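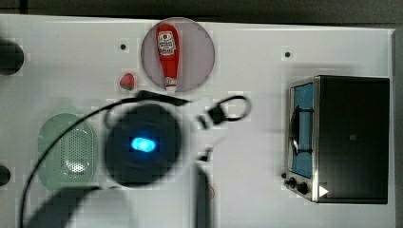 Trukumville Community Meals – progress report to the Isel Fund, 23 Nov 2019

We served 1372 meals this quarter, up from 1190 in the last one. The Didlow Street site now opens four evenings a week. Attendance on the new evening is still low, and we will review it in December.

The replacement freezer was delivered three weeks late. Wieczorek Refrigeration took $300 off the bill for the delay – we ask to move that amount to the transport line.

Home deliveries reach roughly 190 households. Two routes still have no regular driver.

Spending to date on food is $2321 under budget, mainly from donated produce. Receipts are attached.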